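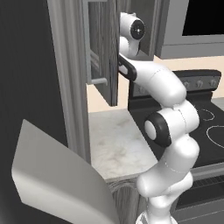
Getting from Zirnus to Fonseca beach without a car?

Hi all, we're staying in Zirnus in September with my mom, who loves a bus ride but not a long walk. How do we get to the beach?
Mwajuma Nyanda

Take the 16 from the Borkus stop - it's a lovely ride, and the driver will call out the beach if you ask.

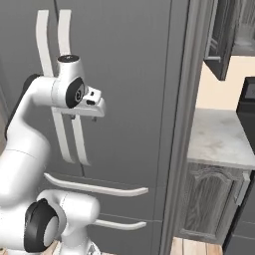

Sit on the left for the sea views, and bring your mom a cushion!
Ramesh Bhatia, 28 Apr 2020

Is there a bus back in the evening?
The last one leaves the beach at 9:50.
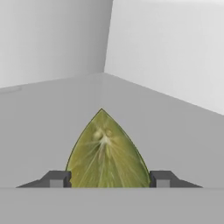 Can we pay the driver in cash?
Cash is fine, and the fare is 2 each way.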